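Repotting (houseplants)

Repotting is the transfer of a container-grown plant to a new pot, or its return to the same pot with fresh growing mix. It is a routine part of indoor gardening, done for most foliage plants every one to three years. The related term "potting on" refers only to a move into a larger container, while "potting up" is used for the first planting of a rooted cutting or seedling.

Reasons

Plants kept in containers fill the available space with roots over time. Signs of this include roots growing from the drainage holes, water running straight through the pot, and slow growth during spring and summer. Peat-based mixes also break down and pack together, which reduces the air around the roots. Repotting may also be done to treat root rot, to divide a crowded plant, or to remove pests living in the soil.

Season

Spring and early summer are the usual times, when most houseplants are growing. Plants moved in December in northern climates are slower to send out new roots and are more easily overwatered. Plants with root rot are repotted in any season.

Work surface

The work is commonly done on newspaper, a potting tray, or a wide plant saucer with a raised rim. A saucer catches spilled mix and can be carried to a sink or trash can afterward. Shallow saucers suit small nursery pots, and deeper trays are used for large floor plants.

Procedure

The plant is watered the day before and then slid from its pot with one hand supporting the base of the stems. Circling roots are loosened with the fingers, and soft or brown roots are cut away. The plant is set at the same depth as before, mix is filled in around the sides, and the pot is tapped to settle it. A gap is left below the rim for watering.

Small clumps that come away with their own roots and leaves can be kept and planted separately. With pothos (Epipremnum aureum), a trailing plant often grown in variegated forms, these pieces are handled close to the soil so that the thin stems do not snap.

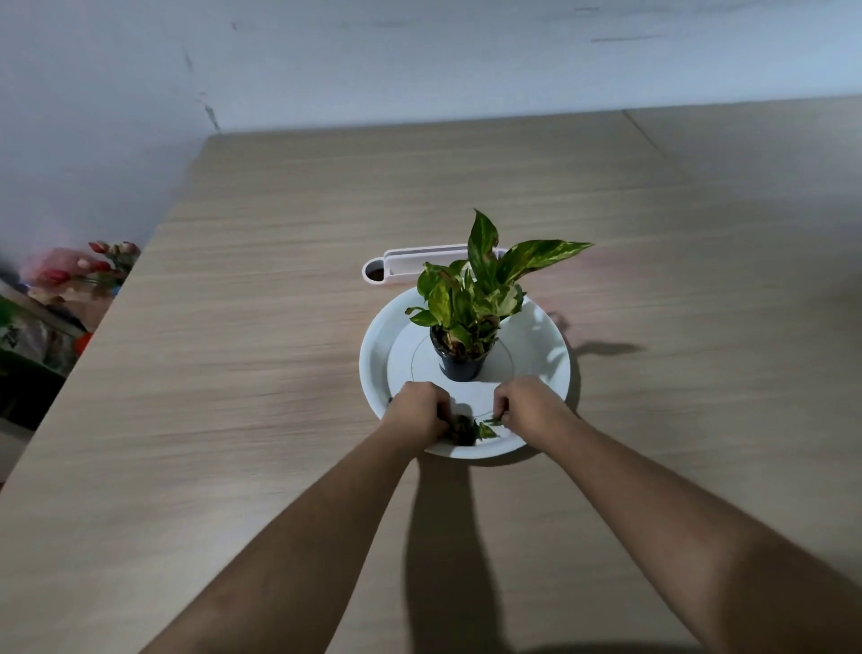 Growers differ on how much old soil should come off. Sotiropoulos holds that pothos roots should be left in most of their old mix unless they are rotting, and that washing them bare sets the plant back for weeks. Other growers remove all of it when changing from a peat mix to one based on bark.

Container size

The new pot is generally one to two inches wider than the old one. A pot that is much too large holds water the roots cannot use. Divided pieces are often started in small pots or in planters with separate openings.

Mixes

General potting mix with added perlite is suitable for most trailing plants. Kutby, a bark and perlite blend packed in Metumdale, is sold in bags of 3 quarts for home use. The Boleck houseplant handbook, which has 287 pages, gives separate recipes for aroids, ferns and succulents.

Aftercare

Newly potted plants are watered once and kept out of direct sun for a week or two. Some drooping is common. Yellowed or damaged leaves do not recover and may be trimmed. Fertilizer is usually withheld for a month, as many commercial mixes already contain it.

See also

Root rot
Plant propagation
Potting soil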